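How I set up safe standing distances for a robot hand demo

Posted March 21, 2020

I've done a lot of open-house demos over the years, first at Horside and now mostly on my own, and the question I get by email more than any other is how close people can stand. So I'm finally writing down the way I do it! It's a house procedure, and it sits on top of whatever your risk assessment and your local rules say. If the two disagree, go with the stricter one.

Before you start you'll want floor tape, a tape measure, a stopwatch or phone, the manual for your arm, and one other person who is willing to shout "stop" at you for half an hour.

Step 1. Find the real reach. The number on the data sheet is usually the arm alone, measured to the flange. Put the hand on, open the fingers all the way, and measure again. On my current setup the arm gives me 787 mm and the hand with its fingers out adds 220 mm, and I have watched perfectly sensible people tape the floor using only the first number. Add anything the hand is going to hold, too. A long spoon counts.

Step 2. Measure how far it coasts. Run the arm at demo speed, hit the stop, and see how far the fingertips travel before they're still. Do it with the arm stretched out and carrying its heaviest load (an empty, tucked-in arm stops beautifully and tells you very little). I repeat this in several directions and write down the worst result, never the average. Mine was 43 mm at the speed I use for visitors, which made me happy, but that was after I'd slowed everything way down.

Step 3. Tape the line. Reach, plus the hand, plus the coasting distance, plus an allowance for people leaning and walking in. Your safety standard will have a proper formula for that last part, so please use it and don't guess like I did my first year. Tape the whole way, including the side you think of as the back, where people love to stand and chat.
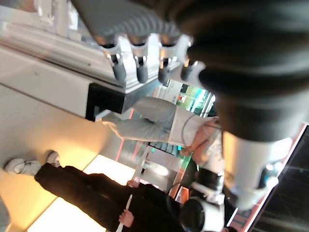

Védís Hauksdóttir wrote to me after reading a draft of this and said the line is only half of it, that at Van Hecke they won't power the fingers at all until whoever is holding the stop button has said out loud that they're holding it. She also thinks I'm too relaxed about fingertips, and that a slow hand can still pinch.

She's right about the pinching, so I added a step.

Step 4. Check the hand by itself. Limit the grip force in the settings, then look for every place where two parts close on each other: between fingers, at the joints, where the hand meets the wrist. Test with a foam strip, not your thumb. If you want visitors to hand things to the robot, that's a different activity with a different assessment, and you should do it from scratch.

Step 5. Agree on who does what. One person talks, one person has the stop button and does nothing else. No phone, no answering questions. At the Skikville open day last July we had more than 562 visitors come through, and the button person was worn out long before lunch, so now I swap people often and we say the handover out loud (thank you, Védís).

Step 6. Look after hair, cords and sleeves. Badges on neck straps are the one I forget. Tuck them in or take them off before anybody crosses the tape, and that includes you when you go in to fix something. Go in only with the arm stopped and locked out.

Step 7. Write it down. I keep a single page per demo with the measured reach, the worst stopping distance, the speed and force limits, the software version and the names. If any of those change, start again at Step 1. I once swapped in a set of Flanier fingertips and didn't bother, and I had to pull up all the tape the next morning.

My blank page is easy to copy: seven lines, one for each step, and a space at the bottom for whoever signs it.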